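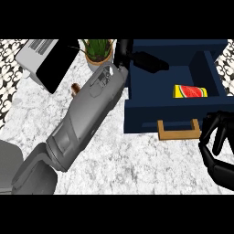

Panside drawer task in simulation: gray arm left, black arm right, box with watermelon print in the open drawer.

Panside Gripper Comparison Kit

Panside is a simulated test bench for comparing grippers before any hardware is bought. It loads two arms around a shared task and logs what each one does under the same controller. The kit is sold by Lernolon as a download with a one-seat or a lab license.

What is included
Arm models: 2, posed and driven independently
Drawer task: navy blue drawer unit with a light wooden bar handle
Gripper profiles: Ding parallel, Ding three-joint, Wirkow narrow
Floor textures and background objects: interchangeable
Sample logs: 300 runs, CSV

How a comparison works
Each run has a pull phase and a pick phase. In the pull phase, one gripper closes on the bar handle and opens the drawer to a set distance. In the pick phase, the other gripper removes the item from inside. Roles can be swapped between arms with one line in the run file. Start poses are fixed by a seed, so a Ding profile and a Wirkow profile face the same layout.

The drawer has thick walls and a raised inner ledge on one side. Items placed near that wall leave less room for a finger. Wide grippers tend to touch the ledge on the way down, and the log records each contact with its force and joint angles.

Specifications
Physics step: 2 ms
Maximum run length: 15 s of simulated time
Adjustable parameters: 152
Camera: free or fixed, overhead or angled
Controller input: joint position, joint velocity or end-effector pose
Output: contact log, joint log, rendered video

Limits
Cable drag and finger pad wear are not modeled. Friction values for cardboard are defaults and should be replaced with measured ones if pick results matter. Soft grippers are not supported in this version.

Updates
The May release adds the Wirkow narrow profile and corrects the sign of the wrist torque column. Logs made with earlier releases can be converted with the script in the tools folder.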